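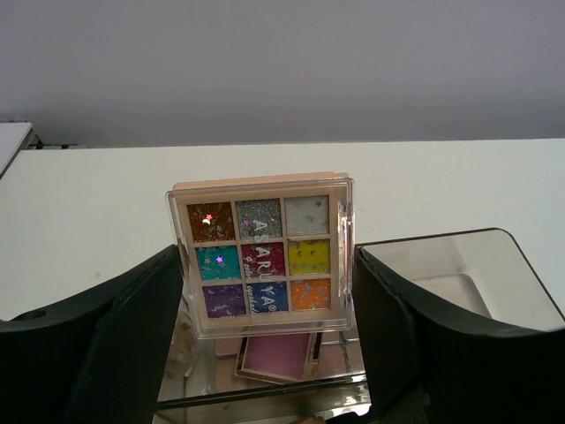 Shop > Vanity & Dressing Table > Drawer Trays > Long Tray, Smoke

I have wanted to sell a decent makeup tray for years, and the thing that kept stopping me was square palettes. Lipsticks are easy, brushes are easy, any old cup will do for eyeliner. But then you get something like my ASARUYA nine-color glitter one, with the clear lid and those thick rounded rims, and it won't lie flat next to anything and it won't stand up in anything either. I love that palette (the lemon yellow! the teal with the little purple star in it!) and it spent most of last winter under a hairbrush. A lid that clear is made for showing off the colors, so it seemed a shame.

So, the Nanent Long Tray. It's a see-through plastic tray with a smoky, slightly brown-gray tint, split into long lanes that run from the back to the front. No lid, no little drawers, no velvet. You put it on the dresser or in a wide drawer and you slide things in from the front end and they stay in line. I carry it in the smoke color only. I did try the perfectly clear version from the same people and sent it back, every fingerprint showed and I got tired of wiping it before customers came in.

What I like best is how the lanes work with odd shapes. Pencils and mascaras go in lengthwise, one behind the other. Compacts stand on edge like records in a crate, so you can flip through them with a finger. Before you order, measure your widest palette and compare it with the lane width on the packing slip drawing, which I'm happy to email to anybody who asks. Big book-style palettes won't go in, and I'd rather tell you now than have you mail the tray back to me in December. 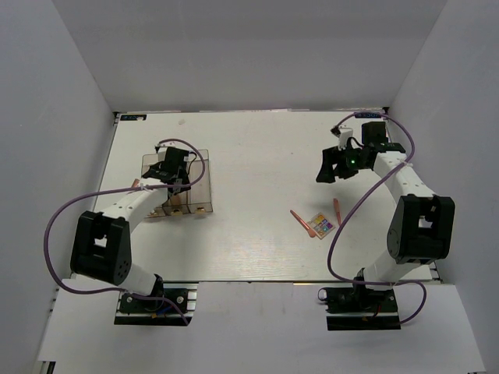
Placement matters more than I expected when I started using mine at home. I had it on dark wood first and the tint made everything inside look muddy, and then I moved it to the white table and wow, what a difference. On a pale top like that you see straight down through the floor of an empty lane, and the walls keep just enough of their smoky color that you don't lose the edges. I also keep it over to the left and leave the rest of the table clear for the mirror and my coffee. Left-handed friends tell me I've got it backwards.

Things people ask me in the shop:

Can it hold nail polish? Yes, standing up, and it's a nice way to see the colors. Please don't carry the tray full of bottles with one hand.

Does it stack? No. I know, I asked them too. Asum makes a stacking one and I have a couple left, but the sections are short and chunky and you can't get a brush in without it sticking out over the end.

How do I clean out glitter? Dry paintbrush first, a soft one, working toward the front. Then lukewarm water with a drop of dish soap, and pat it with a cotton cloth. Paper towels leave faint scratches on tinted plastic and you will see every one of them when the sun comes in. Skip the nail polish remover completely, it clouds the surface and there's no getting it back.

Is it only for makeup? Goodness, no. My sister Elżbieta keeps crochet hooks in hers, and I've got a second one at the register for pens and hair ties and the good scissors.

The longest lane is 183 mm on the inside, front wall to back wall, and that's my own measurement with a steel ruler because the leaflet only gives the outside. Most everyday brushes lie down fine. Big fluffy powder brushes may have to go in at a slant.

I ordered 900 of these in the first batch, which my accountant still brings up, and they come packed flat in tissue with a sheet of cardboard on either side. If yours arrives with a crack, send me a photo of it and I'll put another one in the mail. No need to return the broken one. Local pickup is fine too, just ring the side bell, the front one sticks.

Oh, and the palette isn't included. Someone did ask! I don't sell makeup at all, only places to put it.

Krystyna Pawłowska

Comments

Jingyi Cui: Bought two and put them side by side in the bathroom drawer. They slide a bit when I open it fast. Is there a trick?

Krystyna Pawłowska: Yes! A strip of that rubbery shelf liner, cut a little smaller than the tray so it doesn't show. I have a roll here, I'll drop a piece in with your next order if you remind me.

Genowefa Śliwiński: The smoke color is darker than I pictured it, but I've gotten used to it and now I like it. My lip pencils all fit. My bronzer doesn't.

Hanna Pawlak: Please please get a wider one for the big palettes. I would buy it tomorrow.

Krystyna Pawłowska: Hanna, I've asked. Protia has one coming that might work and I'm waiting on a sample.

Recently added

Asum Stacking Tray, short sections (last few)
Nowicki Brush Roll, canvas
Protia Tabletop Mirror, round
Cotton Polishing Cloths, pack
Shelf Liner by the Roll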